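4.2 The folding table and the problem of the finished pile

Much of the advice literature treats folding as the short, pleasant tail end of laundry. The household manuals we reviewed in Section 2 give it a paragraph or two, usually after several pages on stains. The Koltwood manual goes further and claims that a shirt folded on "any flat surface" takes the same effort wherever that surface happens to be. We doubt this. The claim has been repeated so often that it is now cited as a finding, though we have been unable to trace it to a study of any kind.

Our own material comes from the shared room at Karkstead, where people sort and fold at a large table spread with a pale cloth. We kept 746 entries in the folding log, each covering one garment from the moment it was laid down to the moment it was put on a pile. The log was kept by hand, and we make no great claims for it. Entries made near the end of a session are shorter than those made at the start, and in 20 cases we could not tell from the notes whether a garment had been folded once or twice. Those cases were left out of the counts in Table 3.

What the log does show is how little of the work is folding. A shirt arrives as a heap. Someone has to find the collar, then the sleeves, then decide which way up the whole thing goes, and only then does anything happen that a manual would recognize as a fold. Striped and patterned cloth seemed to go faster, which the folders themselves put down to being able to see when an edge was straight. We report this because they said it often, and we are not convinced by it. The striped items at Karkstead were also the smaller ones.

Figure 3 shows the table in use at two moments.
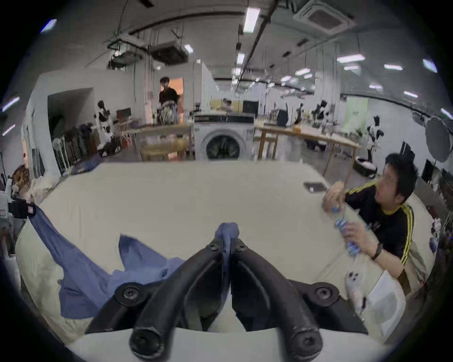
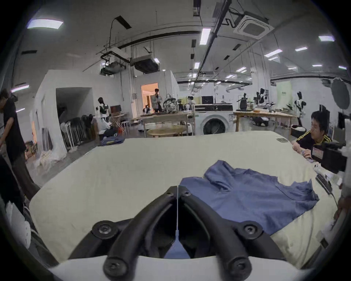
Figure 3. The covered folding table at Karkstead, with a blue garment lying crumpled on the cloth in both views. In the first view a striped cloth is being held folded at the right.

Text and figure: Cliltutlow Household Work Group
Posted Nov 30, 2018

Two points about the figure matter for the argument. The first is the phone. A phone lies on the cloth in both views, and the log mentions phones on the table more often than it mentions any garment except socks. Earlier writers on household work tend to treat the folding surface as if it were cleared for the purpose. Ours never was for long. Small things collect on it because it is large and level, and the person folding works around them or pushes them toward an edge. El Fassi's layout guide recommends a clear margin on every side of the garment, and we have yet to see a table in daily use that keeps one.

The second point is posture. In both views a person in a black and yellow jacket is leaning over the table with his gaze somewhere to the side. One should be careful with a single instant, and we do not read boredom or tiredness into it. Still, the manuals draw their folders upright, facing the work, elbows in. Leaning on or over the surface was common enough in our notes that we gave it a column of its own in February, partway through the study, and so the figures for leaning cover only the later sessions.

The washing machine visible in the first view raises a separate question. It is widely held that folding close to the machine saves time – the garment travels less far and is less likely to be put down on the way. Our log gives only weak support to this. Of the 100 garments we followed from the machine, most were put down somewhere before they reached the table, and the short distance did not seem to prevent it. Chairs and the floor were the usual stopping points. A longer walk might well produce more of them, but we had one room and one distance, and so cannot say.

We would also warn against reading too much into the word "pile." In 3 sessions the finished pile was knocked over and refolded, and the log counts those garments again as new entries. A reader who prefers to count garments and not acts of folding will get a lower total than ours. Neither total tells us whether the clothes were any better for it – a question the manuals also leave alone, having assumed the answer.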